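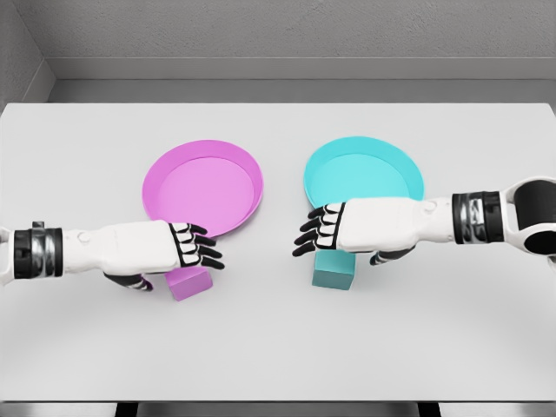 Section 6. Purchase Log and Monthly Orders

This section explains how to record household purchases in Penry, how to link a store membership, and how to set up an order that repeats each month. Complete Section 5 (Account and Household Members) before you start. The steps apply to the desktop version. Menu names in the phone version are the same unless noted.

6.1 Before you begin

Have the following at hand:

- Your household sign-in and PIN
- The receipt, paper or emailed, for each purchase you want to enter
- The membership number for any store or club you plan to link

Receipts in Dusent format (.dus) can be imported directly. All other receipts must be typed in.

6.2 Entering a purchase by hand

1. Open the Log tab and select New Entry.
2. Type the store name. If the store has been used before, select it from the drop-down list. Typing it again with a different spelling creates a second store.
3. Enter the purchase date. The default is today.
4. Enter each item on its own line. An item name can hold up to 34 characters, including spaces.
5. Enter the price before tax. Do not type the dollar sign.
6. Select a category. If none fits, select Unsorted and assign one later.
7. In the Buyer field, select the household member who paid.
8. Select Save.

Note: Sales tax is entered once, at the bottom of the entry. Penry divides it among the taxable lines. To mark a line as not taxable, clear the T box at the right end of the line.

Note: A coupon applied to one item is entered in the Discount column for that item. A coupon applied to the whole receipt is entered next to the tax.

6.3 Importing a receipt

1. Save the receipt file to your computer.
2. In the Log tab, select Import, then Browse.
3. Select the file and then Open. The lines appear in a preview window.
4. Check the lines marked in yellow. These are items Penry could not match to a category.
5. Correct the marked lines and select Accept.

Caution: Accept cannot be undone. To remove an imported receipt you must delete each line separately. If the preview looks wrong, select Cancel and enter the receipt by hand.

A single import can hold no more than 242 lines. Longer files are rejected with message 17, "File too long." Split the file by date and import the parts one at a time.

6.4 Linking a store membership

1. Open Settings, then Memberships.
2. Select Add.
3. Select the store from the list. Culport and Firbridge are listed by default.
4. Enter the membership number without dashes.
5. Enter the renewal date and the annual fee. Enter 0 if the membership is free.
6. Select the members of the household who may use the membership.
7. Select Save.

The fee is added to the log on the renewal date as a separate entry under Dues. It is not spread over the year unless Spread Fees is turned on in Settings. Changing this setting in the middle of a year does not alter entries already made.

Note: Firbridge numbers issued before April 2016 begin with a letter. Enter the letter in upper case.

6.5 Setting up a monthly order

Use a monthly order for club shipments, filters, pet food and other items bought on a fixed schedule.

1. In the Log tab, open an entry that contains the item.
2. Select the item line, then select Repeat.
3. Set the day of the month.
4. If the item changes from month to month, select Alternate and enter the second item. Penry then logs the first item in odd months and the second in even months.
5. Set an end date, or leave the field blank.
6. Select Save. A small R appears next to the item.

Caution: Repeat records a purchase. It does not place an order with the store. Cancelling a repeat in Penry has no effect on a shipment or on any charge to your card.

If the day is set to 29, 30 or 31, shorter months use the last day of the month.

6.6 Returns

1. Find the original entry and select the returned item.
2. Select Return and enter the amount refunded.
3. Enter the date of the refund, which may differ from the date the item was taken back.
4. Select Save.

The refund is counted in the month it was received. The original line stays in the log with a line through it. For store credit, select Credit in place of Refund in step 2; the amount is then held under the store name until it is used.

Section revised January 20, 2018. Text: Rhydian Gape. Checked against version 4.2: Aled Foulkes.

Continue to Section 7, Reports and Printing.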